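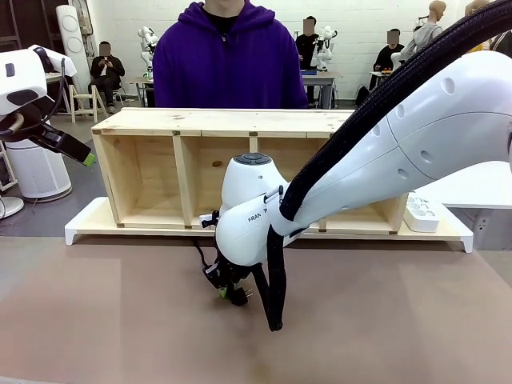 Will the Patden furniture repair fund cut what the town pays to haul bulky trash? So far there are no figures that say so, and the council has promised none before April.

2020-10-11. Patden's council voted this week to put another 70 thousand dollars into the fund, which pays local shops to fix up used shelves, tables and chairs and sell them cheap. The money goes through Curever, the firm that has run the plan from its first day and that also writes the reports on how well it is going.

Those reports list 101 pieces taken in. They do not say how many were sold, how many came back, or how many went to the dump at Jevness after sitting in storage. Asked for the sales count, Curever sent a brochure.
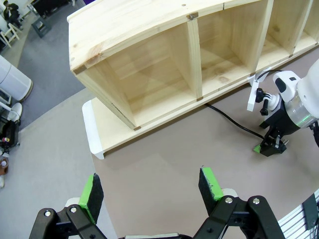

Sirkka Kauppinen, who voted against the money, wanted an outside audit first. "We were told 35 repairs a month. I have asked for one month's receipts, twice," she said. Her motion failed.

Minttu Laaksonen of the Blöndal repair shop says the work is real but the pay is slow. Her shop gets 47 dollars a piece, whether the job is a loose leg or a full rebuild, and she has started turning down the rebuilds. It is hard to see how a flat rate like that keeps big items out of the dump, and big items were the whole pitch.

The council calls the new money a "bridge" to a long-term plan. The last round was called a bridge too. Residents can send comments to the town clerk, though the vote has already been taken and no second reading is planned.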